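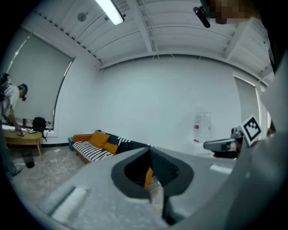 Ticket 2000: Referral commissions not credited after plan change

Product: Vevo Partner Programme
Opened by: Wai-kit Liu
Account type: Affiliate, Silver tier
Priority: Normal
Status: Closed

Original message

I promote the Vevo hosting plans on my site Mustden and in a mailing list. Since I moved from the Starter affiliate plan to Silver in February, clicks show in my dashboard but no commissions do. The dashboard says 261 clicks and 0 sales for the month. Two of my readers have written to say they signed up through my link, and one of them forwarded his receipt. I have attached the receipt and a screenshot of the dashboard totals.

My links are the same ones I have used from the start. I have not changed anything on the site except the colour of the sign-up button.

Please let me know if the commissions are lost or only delayed.

Reply from Support (Dridberg desk), 9.40 am

Thanks for the receipt. The order on it is in our system and is marked as a direct sale with no affiliate attached. Please send:

the full link as it appears in your page source
the full link as it appears in your last mailing
the name of any plug-in you use to shorten or hide links

Please don't edit the links yet. We want to test them as they are.

Reply from Wai-kit Liu, 11.15 am

Links pasted into the form. The page link goes through a redirect plug-in called Cárdenas, free version. The mailing link is the plain one without the redirect, but most of my clicks come from the page.

I had a look at the plug-in settings and there is a box called "Clean outgoing addresses". It is ticked. I don't remember ticking it.

Reply from Support, 2.05 pm

Test results so far:

Page link: lands on the Vevo plans page, click is counted, no tracking cookie is set.
Mailing link: lands on the same page, click is counted, cookie is set but carries your old Starter ID.

So there are two separate faults. The plug-in strips everything after the question mark once the click has been logged, and your partner ID is in that part. The mailing link keeps the ID, but Starter IDs stop earning when an account is upgraded. You should have had an email with a new ID on the day of the upgrade. Our log shows it was sent to an address ending in an old domain and bounced.

Steps to take:

1. Update your contact address under Profile, then Notices.
2. Go to Tools, then Links, and copy the new Silver link.
3. In Cárdenas, untick "Clean outgoing addresses" and save.
4. Replace the old link in the plug-in with the new one.
5. Clear your site cache.
6. Open the page in a private window, click through, and check that the ID at the end of the address bar starts with S.

Reply from Wai-kit Liu, 4.30 pm

Done all six. The first time I tried step 6 the address still had no ID. I had cleared the browser cache and not the site cache. After clearing the right one it shows the S number.

The old link is also in 80 or so older posts that don't use the plug-in. Do I have to change each one by hand?

What about the sales already made?

Reply from Support, 5.10 pm

No need to edit the older posts. We have set the Starter ID to forward to the Silver one on our side. New posts should use the new link.

On past sales, we can credit any order where the cookie carried your Starter ID. Orders that came through the page link have no record of you, so for those we need a receipt or the customer's order number. The one you forwarded is fine. I have passed it to Payments with the others.

Reply from Payments, next day, 10.20 am

Four orders matched to the Starter ID and one matched by receipt. Total credited: £225, at the Silver rate. It will show as "Adjustment" and not under Sales, and will go out with the next payment run. If your second reader can send an order number within 30 days, reply to this ticket and it will reopen.

Reply from Wai-kit Liu, 12.45 pm

I can see the adjustment. A sale also came in this morning and was credited normally under the new ID. I'll ask the other reader for his number. Happy for this to be closed.

Internal note

Cause 1: third-party plug-in removing query string.
Cause 2: upgrade notice bounced, old ID still in use.
Follow-up: ask web team to show the new ID on the dashboard after an upgrade as well as sending it by email. Help page on redirect plug-ins needs a line on Cárdenas.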